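Home Files Word list Changes Contact

Hultano: a list of household words from Sternitz

README, last changed 12 October 2008

Hultano is a list of words that people in Sternitz and the nearby village of Negri use for things in the kitchen. It has more than 1000 entries, collected from 33 households. I started it for my own use, when I noticed that my aunt and my neighbor had different words for the same ladle, and neither of them knew the word which is printed in the school dictionary.

What you get

The package has 2 files. The first, words.txt, is the list. The second, homes.txt, tells for each household the part of town and the decade in which the oldest speaker was born. There are no names and no street addresses in it, and please do not ask me for them.

Each line in words.txt has six fields, separated by tabs:

id, word, plural, meaning in English, household number, remark

The text is saved as UTF-8. If your program shows strange signs in place of the accented letters, please change the setting there before you write to me. 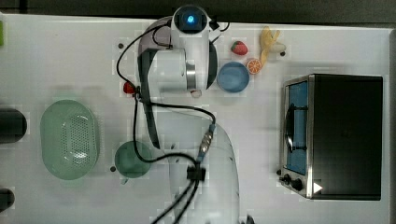
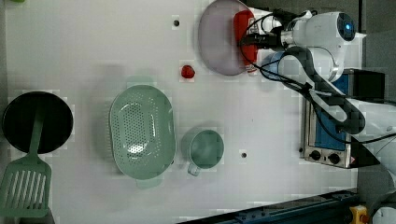
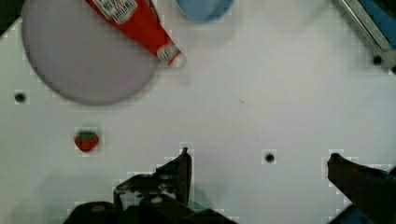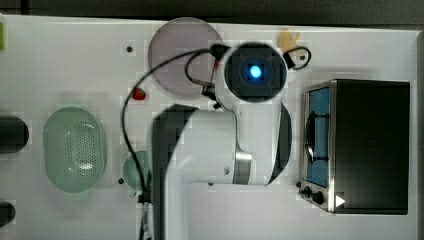

The field "meaning in English" was the most difficult one for me. In Sternitz the word follows the use of the thing, and English often follows the shape, so one local word may need several English ones. I tried to choose the word that a cook would say without thinking. The pale green slotted spatula in the second picture, for example, would go under "turner" in my list, together with the kind that has no slots, while a spatula for scraping a bowl has its own entry. A colander and a sieve are kept apart, except in Negri, where the older speakers use one word for both.

How the words were collected

I visited every household myself, with a notebook. I asked the people to tell me how they cook an ordinary lunch, and wrote down the words in the order they came. Only after this I asked for names of single things. When two persons in the same home disagreed, both words are in the list and the remark says "disputed".

Adeel Talpur read the whole list and corrected many of the plurals. The conversion from my notebook was made with Gromoro, which sometimes dropped the last letter of a line. I believe these are all repaired now – but please look carefully at entries with a very short plural.

Known problems

Words for baking are few, as most of the visits were in summer. The spelling is mine, there is no official one. Some remarks are still not translated.

Use

You may copy and change the list for any purpose. If you print it, please mention the name Hultano. The next version should be ready in November.

Comments

pernilla_k: My grandmother's word for the bread box is missing! Can I send it by mail?

oldstove: The plural in entry 33 looks wrong to me. In Negri we never say it with the long vowel.

tabfan: Opens fine in my spreadsheet, thank you. Would be nice to have the household number before the word.

Contact: use the form on the Contact page | Copyright 2008 Hultano word list | Back to top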